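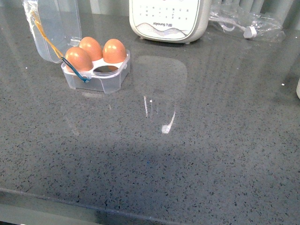 Page 8

Home | Animals | Food | Earth | Ask a Question

Why Are Some Eggs Brown?

By Leilani Villanueva

The color of an eggshell depends on the hen that laid it. Different breeds of hen lay different colors. Most breeds lay white or brown eggs, and a few lay blue or green ones.

Every shell starts out white. It is built inside the hen, in a part of her body called the shell gland. The shell is made mostly of calcium carbonate, the same material found in chalk. Building it takes most of a day, and the hen gets the calcium from her food and from her own bones.

In hens that lay brown eggs, the gland also makes a pigment. A pigment is a substance that gives something its color. This one has a long name – protoporphyrin – and most of it goes on near the end, when the shell is almost finished. That is why a brown egg is usually paler on the inside of the shell than on the outside.

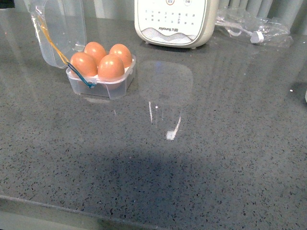
Blue eggs work in a different way. Their pigment is added while the shell is still being built, so it spreads all the way through. A green egg is a blue shell with a brown coat over it.

The shade can change from egg to egg. An older hen often lays paler eggs than she did when she was young. Illness or a sudden fright can also make a shell lighter for a while.

Shell color does not change the taste of the egg. It does not tell you the color of the yolk either. Yolk color comes from what the hen eats. Yellow corn and green plants make a deeper yellow – wheat makes a paler one.

An eggshell is not solid. It has thousands of tiny holes called pores, and air and water vapor pass through them. As water leaves the egg, the pocket of air at the wide end gets bigger. An old egg may float in a bowl of water for this reason.

Words to know
Breed: a group of animals of one kind that share the same features.
Pore: a very small hole.
Vapor: water in the form of a gas.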